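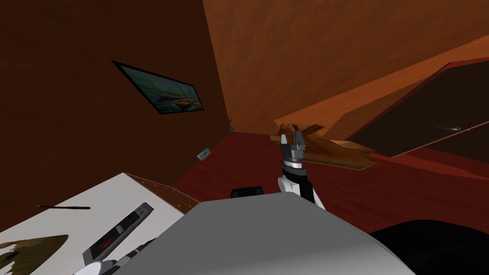

About us

Sument is a small research company working on how household robots learn to handle things. We started in the back office of a joinery firm and now have two rooms of our own on the Jakside estate.

Our main work is a training method we call Lulley. A two-armed robot practises in simulated rooms before it goes near a real one. Each room is built by software, which changes the wall colours, the furniture, the pictures on the walls and the small items left lying about. The tilt of the robot's view is changed too – a real head camera is seldom level.

In our last study we trained one policy in 1,000 different rooms and another in a single room for the same number of hours. Both were then tried on 104 pick-up tasks that neither had met before. The first policy did better on most of them. It still drops thin items such as pencils more often than we would like, and we are working on that now.

Jamila Herath runs the company and Kastriot Spahić leads the simulation work. Radwa Samir looks after testing on the real arms. Nyokabi Nzioka joined in November to write the code that scatters objects in each room.

There are 11 of us in all. We publish our results, including the poor ones, and share our room files with universities on request – please write to Deepak Sachdeva at the office.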